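Drorar six-arm glass rack, gold finish, wooden base: long-term review

Reviewed by Heledd Pumphrey

Category: kitchen storage, countertop
Tested: one unit, bought at full price
Period of use: since June

Stemware storage divides into under-shelf rails, drying mats and freestanding trees. The Drorar is of the third kind: a single metal post fixed to a flat base, with six curved arms at the top from which glasses hang by the foot. I bought it to replace an under-shelf rail which had to come down when the wall cupboards were changed. The notes below cover assembly, stability, capacity, finish and cleaning, with a comparison against the two other trees I have owned, the Mansour and the Baltthorpe.

What is in the box

The rack comes flat in a plain carton. Contents of my unit were the wooden base, the post, the arm assembly, a threaded fitting for the base, one hex key and a folded sheet of instructions. The arms arrive already joined to their central ring, which saves a good deal of work compared with the Mansour, where each arm is a separate part with its own grub screw. There were no spare fixings. The instruction sheet is printed on one side and has four drawings and no text. Drawing three shows the fitting upside down. Anyone who has put together a lamp will work it out, but it should be corrected.

Assembly

The fitting screws into the base from above, the post threads into the fitting, and the arm assembly drops on to the top of the post and is locked with the hex key. I did it in 19 minutes, including one false start caused by drawing three. No tools are needed beyond the key supplied.

Two points to watch. The thread in the base is cut into the wood with no metal insert, so it should be started by hand and turned backwards until it clicks into the groove. Forcing it will strip it, and there is no second hole to fall back on. The post should then be tightened until it stops and no further. I checked mine with a small square afterwards and it was true in both directions to the accuracy of the square.

Stability

A rack of this kind stands or falls by the relation between the weight of the base and the reach of the arms. The wooden base is a rectangle, and the rack is therefore steadier along its length than across it. With all six arms loaded there is no difficulty. With glasses on one side only, the rack remains upright, but a knock across the short axis will set it rocking.

I measured this in a simple way. With a single glass on one arm, I pulled at the central ring with a luggage scale until the opposite edge of the base lifted. Across the short axis it lifted at 200 g. Along the long axis it lifted at 479 g. The figures are for my unit on my worktop and should be read as a ratio between the two directions. The practical result is that the long side of the base should face the direction from which people reach, and that the first and second glasses should go on opposite arms.

The underside has four felt pads. They protect the surface but allow the base to slide, and on a smooth worktop the rack will turn a few degrees each time a glass is lifted off in a hurry. I replaced them with thin rubber discs from a hardware shop, and the turning stopped. Rubber ought to be fitted at the factory.
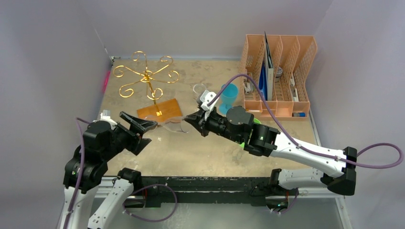
Loading is a matter of getting the stem into the curve of the arm and letting the foot settle on top. The arms are slender, and each finishes in an open curl which keeps the foot from sliding off the end. The curl is the best-judged part of the design. It is open enough to let a stem pass without scraping and closed enough to hold the glass if the rack is nudged. The Mansour has straight arms with a small ball at the tip, and over two years I lost three glasses from it.

Glass compatibility

The rack suits ordinary wine glasses well. I have used it with the following.

Standard white wine glasses, medium bowl. All six fit with clearance between the bowls. This is plainly the size the rack was drawn up for.

Large red wine glasses. Six can be hung, but neighbouring bowls touch. Three on alternate arms is the sensible limit, and at that point half the capacity is gone.

Flutes. They fit, but the feet on mine are narrow and sit less securely over the arm. They swing if the base is moved.

Short-stemmed glasses. These are poor candidates. The bowl comes up against the arm before the foot has settled, and the glass hangs at a tilt. I would not leave one there overnight.

Thick pressed-glass goblets. The stem on my set is too wide for the curve and has to be pushed. I did not persist.

Anyone with a mixed cupboard should measure a stem before ordering. The gap at the narrowest point of the curl on my unit is a little wider than a pencil, and there is some variation between one arm and the next. Two of mine are tighter than the other four. They can be eased by hand, with care, but the finish may not thank you for it.

Use as a drying rack

The maker sells it for storage and display and makes no mention of drying. It can be used for both with some allowance. Glasses hang bowl down and drain quickly, but the drips land on the wooden base or just beyond it. The base on mine is sealed, though the seal is thin along the edges, and after the first fortnight I noticed a slight roughness to the grain on one corner. I now shake the glasses over the sink and give them a pass with a cloth before hanging them. A shallow tray under the base would also do, at the cost of the look of the thing.

The Baltthorpe has a moulded tray in place of the wood and is the better choice for anyone who wants a drying rack first and an ornament second. It is also ugly, and it takes four glasses only.

Finish

The gold is bright and reflective. It shows fingerprints readily and needs wiping more often than a brushed finish would. After several months of daily use there is light wear inside two of the curls, where the stems bear on the metal. It is visible only at close range and has not gone through to another colour. There is no flaking at the joint between the arms and the ring, which was my main worry, as that is where the Mansour began to fail.

The colour is a warm yellow and will look out of place next to chrome taps. I had intended to stand mine beside the sink and moved it to the sideboard for this reason.

Cleaning

A damp microfibre cloth is enough for the post and the outer parts of the arms. The ring collects dust where the arms meet it, and a soft toothbrush is the only thing I have found that reaches between them. Avoid anything abrasive. I tried Nanasine metal cream on a small area beneath one arm and it left a dull patch, so I take the gold to be a thin coating. Plain washing-up liquid, well diluted, has caused no trouble.

The base should be wiped and dried straight away. A little furniture wax along the edges twice a year would be a reasonable precaution. I applied some after noticing the rough corner and it has not spread.

The lock at the top of the post works loose over time. I check it on a Saturday when I dust the sideboard, and it takes a quarter turn of the hex key every month or so — a spring washer would cure it. Keep the key. It is not a common size, and mine is taped under the base.

Storage and moving

The rack should not be carried loaded. Even with both hands on the base the glasses swing into each other. Unload it, lift it by the base, and reload. Lifting by the post puts strain on the wood thread, and that is the part of this product in which I have the least confidence.

It comes apart for storage without trouble, in the reverse of the order given above, though I would not do so often for the same reason. The arm assembly does not fold, so the saving in space is modest.

Service

My first unit arrived with one arm bent upwards. I wrote to Drorar with a photograph and a replacement arm assembly came after nine days, with no request to return the faulty part. The email was brief and correct. The spare assembly is not listed on their website but can be bought on request at 51 per cent of the price of the full rack, which seems steep.

Ratings

Assembly: 4 out of 5
Stability when fully loaded: 4 out of 5
Stability when part loaded: 3 out of 5
Finish: 4 out of 5
Ease of cleaning: 3 out of 5
Overall: 4 out of 5

Suitable for six matching wine glasses of ordinary size, kept on a surface where the rack can stay put. Less suitable for large bowls, short stems or regular use beside a sink. Change the felt pads for rubber before loading it for the first time.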